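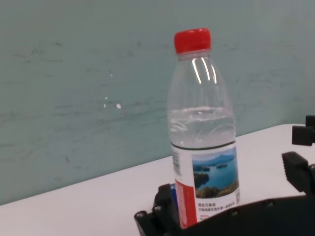 The Prestico restoration of Stela arrives on one disc, limited to 1,000 copies. The feature runs 83 minutes and was scanned from a 16 mm reduction print – the negative is lost. Grain is even. Blacks hold up in the night scenes, apart from some flicker in reel two.

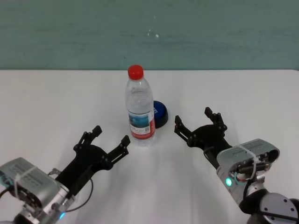
Sound is mono, with mild hiss left in. The older Jodik disc filtered it out and took most of the upper range with it. Subtitles are well timed but small from a normal seat.
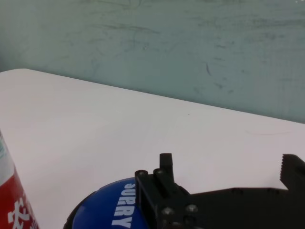
White tabletop and scuffed wall.

Extras are thin: a trailer and a silent reel from the Østergaard archive. Chapter stops are badly placed. 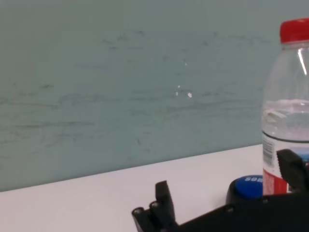

One reader writes that the Jodik disc still has the better menu, and that the flicker is also on the print.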